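Tapley Preview: Please Just Run The Ball

Posted August 2023 by the guy in Section 16

Okay, so I said I wasn't going to do a full preview this year, and then I got two paragraphs into a text message to my brother and figured I might as well put it here.

Last season was rough. We won 3 games. One of those was Sarnside, who showed up with a backup quarterback and then lost him in the second quarter, so I'm counting it but I'm not bragging about it. The other two were fun! The Caltell game especially, where we were down 16 at the half and came all the way back in the rain and I lost my voice for most of a week. Then we went to Purura and gave up a kickoff return, a punt return and a fumble return on the same afternoon. I drove home with the radio off.

So what's different? The line, mostly. Four of the five starters are back, and the new left guard is a transfer who looks like he eats the other linemen's lunches. If you read this blog at all you know what I'm going to say next. Run the ball. Run it on first down, run it on second down, and if it's third and two, for the love of everything, do not throw a fade to the corner of the end zone from midfield (yes, they did that, twice).

We threw for 3,647 yards last year, which sounds great until you remember we were behind by three touchdowns most of the time and the other team was perfectly happy to let us dink it down the sideline. Meanwhile our top running back finished with around 900 yards while getting maybe a dozen carries a game. Give that kid the ball and let me enjoy my fall.

Defense, I don't know. The corners are young and the safeties are younger. I went to the open practice and they got beat deep a bunch, but they also got their hands on a lot of passes, so I came home more cheerful than I probably should have. The linebackers can tackle. That was not true last year. I watched a lot of guys run through a lot of arms.

The kicker is back too. He's fine. He makes the short ones and I close my eyes for the rest.

Schedule-wise we get Caltell at home again, and Sarnside is on the road, early, before anybody's hurt. Purura comes to us for the last one, and if we need that game to get to a December bowl I will be completely unbearable to live with. They've moved the visitor seats over to the sunny side this year — small thing, but I approve — and the parking lot behind the gym now costs money, so I'll be walking from the grocery store like I did in college.

My pick is six wins. I had seven written down and then remembered the fade routes. Seven if they beat Sarnside, five if the corners don't grow up fast, and I'm buying the bad nachos either way. Tell me I'm wrong in the comments, especially if you think it's eight.

Filed under: Football, Season Previews, Complaining

Contact | © 2023 Section 16 | Back to top

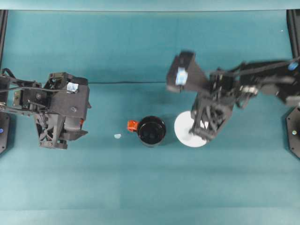 Two black arms over a teal-green tabletop.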